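Flask on stirrer hotplate keeps creeping when the stirring is turned up

Asked by Gülizar Kozan, 18/05/2024
Viewed 1,477 times
2 answers

I look after the small prep room at Nositz and we have a magnetic stirrer hotplate with two knobs and a red display. The glass flask is held by a clamp. At low speed it is fine. Past the middle of the dial the flask starts to work its way towards the side of the plate, and then the bar loses its grip and rattles.

I have tightened the clamp twice. I don't want to overdo it on glass. The bench is covered with a black cloth because the surface under it marks easily, and I wondered if the cloth is part of the trouble. I also have a metal temperature probe that came with the unit and I never know where to put it when it isn't in use.
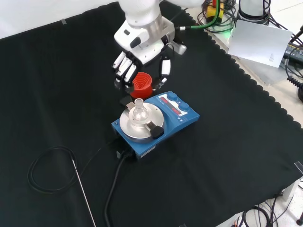

Mwangi Khaemba: Take the cloth away first and try again before you touch the clamp. We had the same trouble at Machala and the feet of the stirrer were sitting on a fold. Once it stood on the bare bench I could run it a good deal faster. If you need to protect the bench, use a flat tile under the feet.

With the clamp, close it until the flask doesn't turn when you twist it lightly with two fingers, then stop. Check the jaws have their cork or rubber on. Bare metal slips on glass and people keep tightening it until the neck cracks.

5 people found this helpful

etulen_lab: could be the bar. too long for the flask and it hits the wall. try a shorter one

Comment from Gülizar Kozan: Cloth off, much better, thank you. It still moves a little at the top speed but I don't need that. Any thoughts on the probe?

Comment from Mwangi Khaemba: Wipe it, let it cool, coil the lead in wide loops and keep it well back from the plate. Don't bend the lead sharply where it meets the rod. Ours failed at that spot and the replacement cost 159.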